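# Les robots savent-ils ranger ta chambre ?

Tu en as sûrement déjà rêvé : un robot qui ramasse les chaussettes, met la table et te sert un verre d'eau pendant que tu lis une BD ! Alors, c'est pour quand ? Pour certaines tâches, c'est déjà là. Pour d'autres, il va falloir patienter encore un peu.

## Servir de l'eau, facile ?

Pour toi, oui. Tu attrapes la bouteille, tu l'inclines, tu t'arrêtes quand c'est plein, et tu penses à autre chose en même temps. Un robot, lui, doit tout calculer. Où est la bouteille ? À quelle hauteur la prendre ? S'il serre trop fort, le plastique s'écrase. S'il ne serre pas assez, elle glisse – et plouf, il faut sortir la serpillière !

Regarde bien la pince noire : elle tient la bouteille juste sous l'endroit où elle devient plus étroite. Le pichet transparent, à gauche, contient déjà de l'eau ou un autre liquide clair.

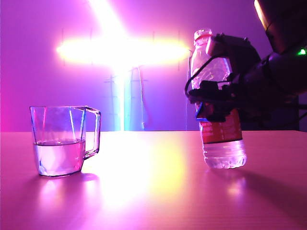

## Pourquoi c'est si difficile à voir

Le plastique transparent est un vrai casse-tête pour une caméra. La lumière passe à travers, rebondit sur les bords, se reflète sur la table... Avec un éclairage rose et violet, tout change encore de couleur ! Tes yeux et ton cerveau s'y habituent très vite. Un robot doit souvent s'entraîner longtemps, avec beaucoup d'essais ratés.

## Et les autres corvées ?

- **Passer l'aspirateur :** oui, des robots ronds et plats le font déjà dans beaucoup de maisons.
- **Déplacer des cartons dans un entrepôt :** oui aussi, surtout quand les cartons se ressemblent.
- **Plier un tee-shirt :** certains y arrivent, mais souvent lentement. Le tissu est mou et change de forme sans arrêt.
- **Ranger toute une chambre :** pas encore ! Chaque jouet est différent, et il y en a parfois sous le lit.

## À toi d'essayer

Mets une grosse paire de moufles et verse de l'eau d'une petite bouteille dans un pichet, au-dessus de l'évier. Ensuite, recommence en fermant un œil. Tu sens comme c'est plus compliqué de viser et de bien serrer ?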